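January, notebook of Kai-wen Ho

Question this week: can the two arms do the pouring chore and the tidying after it? The bottle is on its side with the funnel in the neck, white basket next to it.

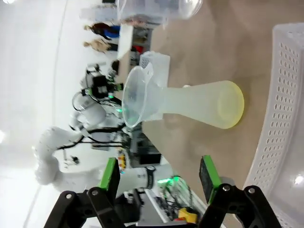
Rindgate Chores Group, Bench 2

Yen-ting held the two beakers by hand near the gripper. The flask is lying down, with pale yellow liquid in the wide part. My opinion: tidying maybe, pouring not yet. 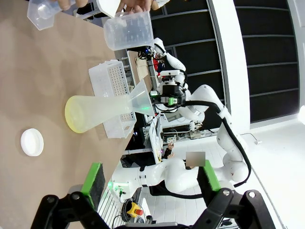
To do
Try 7 more grasps on the round cap.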